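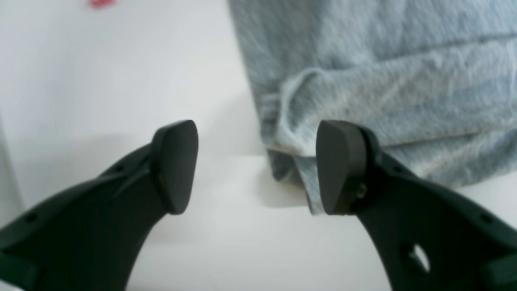
Gripper fingers with rubber pads, light blue cloth behind.

Equipment planning meeting – cloth handling
Minutes, February
Started 1:10 pm, small meeting room

Present: Randi Grønli (chair), Bendik Rønning, Idun Tveit, Kilian Camenzind
Joined for item 4: Gunnel Hovland
Minutes: Idun

1. Last minutes
Approved. One fix – the Sarkard quote was before shipping, not after. Corrected in the shared copy.

2. Where the money stands
Randi went through the sheet. Left in the equipment line for this half: $2,812. Has to cover pads, spare servos and anything we do to the table. Travel is separate, don't ask. Anything not ordered by the end of the half goes back to the general pot, same as last year, when we lost the lighting money that way.
Bendik asked if the cable order from before the holidays is already out of that number. Yes. Checked during the meeting.
Freight still not charged on one invoice. Randi to chase.

3. Pads and fingers
Kilian wants to buy rubber pads in bulk instead of a few at a time. Viklund price is better from a pack of 19 up (odd pack size, that really is how they sell them). Sarkard is cheaper per pad but slower to ship and the last lot came in two different hardnesses.
Long discussion on hard vs soft. Kilian prefers soft for anything fuzzy, towels and fleece, says the hard ones slide off a rolled edge. Idun not convinced, would like to see both on thin knit before we commit to a whole pack. Bendik – buy the pack, pads wear out anyway, we will use them.
Agreed: one pack soft from Viklund. Kilian to ask for a couple of hard samples in the same shipment, free if possible.
Screws: get the same size as now. No more mixed bags please.
Finger printing stays in house. Material for it comes out of consumables so not counted here.

4. Spare servos and second station
Gunnel joined 1:35.
Biggest item. We have no spare for the shoulder joints on either arm. If one goes, the station is down until a new one arrives, and Bavport is quoting three weeks. Bendik wants a spare on the shelf before the spring sessions. Price for one spare plus connector kit fits under the 2,000 limit Randi can sign for herself, so no need to send it upstairs. Two spares would not fit.
Gunnel asked why not buy a whole second arm set and pull parts from it. Too much for this half, Randi will put it in the ask for next year. Gunnel wants a one-page case for it, with hours lost to repairs, not just a price. Bendik has the log, it's not tidy.
Second station as a whole: parked. No floor space until the storage shelves move, and nobody has a date for that.

5. Table and shirts
Idun: most of the time between runs goes on people resetting the cloth, laying a T-shirt back out with the right amount of mess in it. Would like a proper set of shirts, several sizes, plain colors, so we stop borrowing from the lost property box. Grostatine has a cheap basic line and will do a mixed carton.
Kilian asked for at least a few dark ones. Gray on white is easy, he wants something harder in the set.
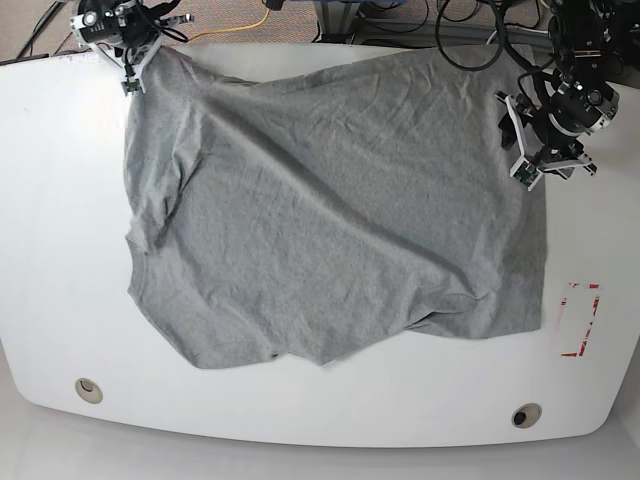
Idun would also like a couple of thick ones, sweatshirt weight, if the carton allows it. Okay as long as the total doesn't move.
Tape on the table: needs replacing, it's patchy. Bendik suggested a printed mat with the marks already on it. Randi asked for a price before anyone gets attached to the idea. Until then new tape, same color, same position. Whoever puts it down should measure first and write the numbers on the wiki.
Cables behind the table. Gunnel raised it, wants trays or at least ties before the safety walk round. Cheap, so just do it. Comes out of consumables. Kilian says he tidied them in the fall, general feeling was that a second pass is due.
Table top itself: keep. Talk of a bigger one went nowhere.

6. Decisions
Spare shoulder servo and connector kit, Bavport – approved
Soft pads, one pack, Viklund – approved
Mixed carton of shirts, Grostatine – approved, Idun picks sizes
Printed mat – price first
Second arm set – next year's ask
Sarkard – no order this time, keep the account open

7. Actions
Randi – sign the servo order, chase the freight invoice
Bendik – repair log into a shape Gunnel can read, draft the one-pager
Kilian – pads, hard samples, cable ties
Idun – shirts, new tape, mat price from 3 suppliers if she can find that many
Gunnel – date for the safety walk round, ask again about the shelves

8. AOB
Bendik asked wether we can keep the old pads for the student demos. Yes, in a labeled box.
Key to the parts cabinet is missing again. If you have it, put it back on the hook.
Next meeting after the servo quote is confirmed in writing, Randi to send a time. Kilian away the first part of next month so not then.

Closed 2:20 pm. Corections to Idun by email.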